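Ovow season listings: README

Hi! I'm Marilou Lacson, and I've been collecting theater season announcements for longer than I'd like to admit. Ovow is what happened when the shoebox of brochures finally became a spreadsheet, and then the spreadsheet became a proper set of files that other people can use. If you love small regional theater as much as I do (or you just need to know who was doing Chekhov the summer your cousin got married), welcome!

What you get

Two plain text tables, comma separated. The first is called productions and has one row for every show a company announced for a season. The second is called companies and has one row for each of the 220 theater companies I've managed to cover so far. They join on company_id, and that's the whole design.

Coverage starts with the 2000 season. I do have older brochures, but the further back I go the more I'm guessing at what got announced and what got added later, so I've left those out for now.

Columns in productions

company_id – matches the companies table
season – the year the season opened, so a winter show in a fall-to-spring season keeps the earlier year
title – as printed by the company, subtitle and all
author – playwright, or book writer for a musical
kind – drama, comedy, musical, solo show, reading, other
slot – the order it was listed in the announcement
venue – tent, barn, main stage, whatever they called it
announced – the month the season was made public
changed – yes if the show was later swapped out or dropped

I went back and forth on "kind" more than anything else. Jennylyn Belmonte ran a box office for years and she talked me out of having a separate tragicomedy label, and I still miss it a little. If the company called it a comedy, it's a comedy, even when everybody's dead by the curtain call.

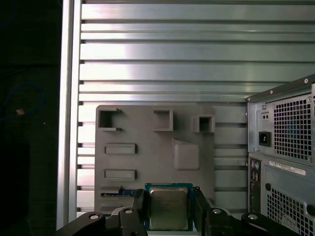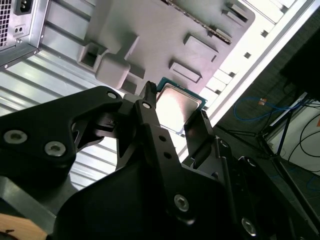 Desktop processor, held between two black gripper fingers.

How to open it

Any spreadsheet program will do. The files are small and you don't need a fancy computer. If you're on the command line, I use a little script called Piker that pulls out one company or one season and prints it nicely. Type piker, then the company_id, then the year, and there you go. It lives in the tools folder, and Fuseini Asante wrote all the good parts of it.

One warning – accented letters go funny if your spreadsheet opens the file in the wrong encoding. Pick UTF-8 when it asks.

Where the listings come from

Mostly printed season brochures, plus press releases and the backs of programs. Bezawit Alemneh typed up the whole Cammont Playhouse run from its subscriber mailings, which was a heroic effort (they changed their brochure layout every single year!). Jonalyn Panganiban is working through English-language theater in Cabanatuan, and I'm hoping to fold her rows in by August.

Known gaps

Touring shows are patchy. So are children's matinees, which companies love to mention in one tiny line with no title. The announced column is blank wherever I only had an undated brochure, and I haven't tried to fill it in from memory. Co-productions appear twice, once under each company, so please don't add up the rows and tell me that's how many shows there were.

Fixing things

If you spot a mistake, send me the company, the season and a scan or photo of whatever you're going by. Please keep it to 100 rows per batch, as I check them all by hand, usually after dinner. Old programs from your attic are very welcome too – I'll mail them back if you include your address.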